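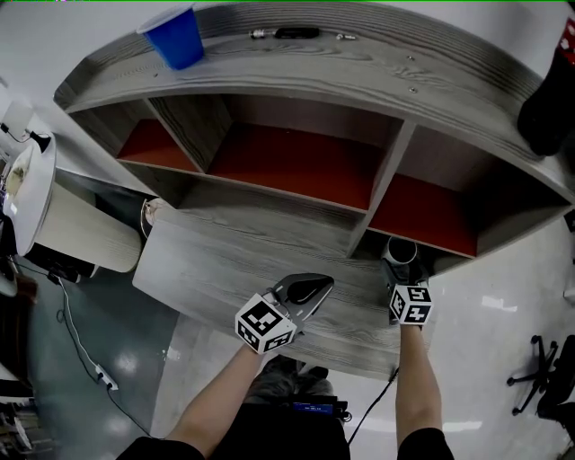

Tullen T-16 Compressed Air Filter Housing

The T-16 is a filter housing for compressed air. It removes oil mist, water droplets and the fine brown grit that older pipework sheds when it's feeling sorry for itself. It bolts into the line after the compressor and before anything you'd be upset to see ruined.

We have been making it for long enough that customers send us photos of theirs. The photos are rarely flattering. Most show a housing under a coat of paint overspray, still doing its job, with a question about whether we can supply a new gauge. We can.

What it does

Air enters at the side and is made to spin, which throws the heavier droplets against the wall and down into the bowl. What's left goes through the element from the inside out. Oil and water collect in the bottom and leave through the drain. Dirt stays in the element until you change it, a job that people put off with great imagination.

What it won't do is remove water vapor. For that you need a dryer. We mention it early on this page because we used to mention it late, and Diane MacPherson in customer service got tired of the calls.

Choosing an element

The housing takes any of 3 elements, all the same length and all with the same push-fit top.

Coarse (gray cap). General shop air, blow guns, tire inflators, tools that were never very clean to begin with.

Fine (blue cap). Spray booths, pneumatic controls, packaging lines. If you don't know which one you want, it's probably this one.

Carbon (black cap). Takes out oil vapor and smell. Always fit it downstream of a fine element, in a second housing. Used alone it will clog in a hurry and you will think badly of us.

Specifications

Maximum working pressure: 16 bar
Maximum air temperature: 50 °C
Body: cast aluminum, powder coated inside and out
Bowl: aluminum, threaded, with locking tab
Drain: manual as standard, float drain optional
Gauge: differential pressure, top mounted
Mounting: wall bracket included, screws not included, as we have no idea what your wall is made of

Changing the element

Shut off the air on both sides of the housing. Open the drain and wait until the hissing stops completely. The bowl has a small vent hole that whistles if there is still pressure inside. If it whistles, stop turning and wait some more.

Unscrew the bowl by hand. Pull the old element straight down, push the new one up until it seats, wipe the O-ring, and add a little silicone grease. Screw the bowl back on hand tight. Strap wrenches are for getting bowls off that somebody else put on with a strap wrench.

Change the element once a year, or when the gauge needle reaches the red, whichever comes first. Holding your thumb over the gauge does not count as neither.

Spares and lead times

Elements, O-rings, gauges and both drains are kept in stock and usually ship in 2 working days. Housings with Trilia float drains fitted at the factory take a little longer, as each one is pressure tested after assembly.

For sizing help, send your flow rate, working pressure and inlet temperature to Jannik Schmieder in applications. "Medium compressor, quite loud" has been tried.

Related products: Tullen T-16 twin bracket, Tokance oil and water separator, wall bracket kit, silicone grease (small tube)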